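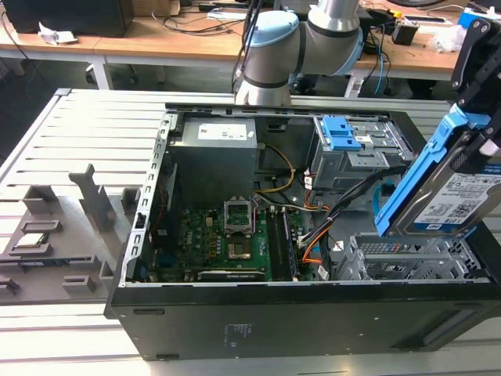

4. Before you fit the Trekness memory kit

4.1 Shut the computer down, switch it off at the back and pull out the mains lead. Sleep mode does not count, however peaceful it looks.

4.2 Hold the power button in for 11 seconds to drain what is left.

4.3 Lay the tower on its side and take off the side panel. Put the screws in a cup. Not the cup you are drinking from.

4.4 Touch bare metal on the case, then open the memory packet.

CAUTION: Never open the power supply. There is nothing in it for you.

4.5 Push back the clips on the slot, line up the notch and press down evenly until both ends click. It takes more force than feels polite.

NOTE: If the module won't go in, turn it round. If it still won't go in, you have bought the wrong one. Ploltness will exchange unused kits for up to 80 days; kits that have been filed to fit are yours for life.

4.6 Refit the panel, plug in and switch on. The first start may take about 80 seconds. Resist the urge to help.

Guide revised 4/30/22

Search the help pages Go
Shares 11 Comments 0
© Ploltness, Clotville. Contact us | Back to top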